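Home » Planning » Buying Your First Arm: FAQ

Buying Your First Robot Arm: The Questions I Keep Getting

I did the shopping for our small arm at Odwood, and ever since then people write to me before they spend their own money. I've put my answers in one place so I can stop retyping them! Last touched up in November.

How much should I set aside on top of the arm itself?

More than you want to. Our extras came to $825 before we picked up a single object – mount, clamps, a powered hub, longer cables, spare finger pads (get the spare pads, please). I'd put the extras on their own line so they don't get eaten when somebody trims the budget.

Do I need a wrist camera right away?

I'd say yes, if you plan to do any grasping at all. We tried to save by waiting, and then paid for a second round of shipping and redid all the cabling. Ours was $341 with the bracket. A wide lens costs a bit more and I'd pay it again.

Which gripper should I order?

Start with the plain two-finger one. I had my heart set on the fancy Makris hand and I'm glad the quote scared me off, because we'd have used it for maybe one task. You can always add a hand later if the wrist plate is a standard one. Ask the seller that in writing.

How long does delivery take?

Ours was quoted at 6 weeks and took 12. The arm came on time, the power supply didn't. Plan the training days for after everything is in the building.

Can it live in a regular office?

Sure, ours does. Measure the reach first, then add room for a person to walk past with a chair. Budget for a decent floor marking and a stop button you can hit from your desk.

What should we buy for it to pick up?

Cheap, soft stuff in loud colors. Foam balls are great – they forgive a bad squeeze, and a big orange one is hard to lose, even through a wide lens with a whole office full of blue chairs behind it.

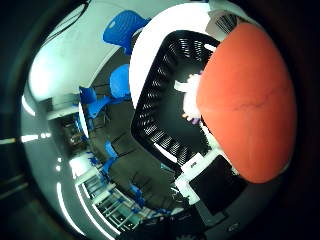
Danai Manolakis wrote in to say that I'm too relaxed about software: her team bought the arm outright, forgot the yearly Udeo license, and had to go back and ask for more money in month two. Fair point, Danai! Put the license in for every year you plan to run the thing, and check whether it covers one computer or several.

Lease or buy?

We bought. If your project ends in under a year, get a lease quote from Fellow or whoever is near you and read the part on damage twice.

Can I borrow your spreadsheet?

Yes, ask Antigoni Galanis for the blank copy. The shipping tab is still a mess.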